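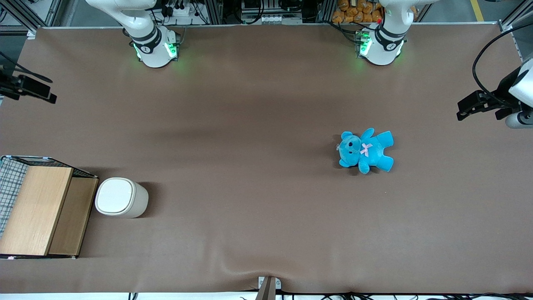

3.2 Donated Goods and Adoption Income

The Pilotville shelter lost its main kennel block in the August flood, and 43 dogs were moved to foster homes within three days. We compared cash gifts with donated goods over the months that followed. Cash came mostly from local residents. Goods came from farther away and took more staff time to sort.

Figure 2. Work surface with a turquoise-blue teddy bear.

The shelter logged 1840 donated items, nearly all of them blankets, bowls and leashes. Items that could not be used on site were passed to the thrift store in Dillach, which returned its sales income to the shelter. Adoption fees were recorded separately and are not included in the totals. Of the foster homes, 13 later adopted the dog they had taken in. We did not follow up on the remaining homes, so the length of those placements is not known. Staff hours were taken from the sign-in book and may be too low for the first week.

Contact: Sosina Assefa, Yazzie Animal Welfare Study | Back to top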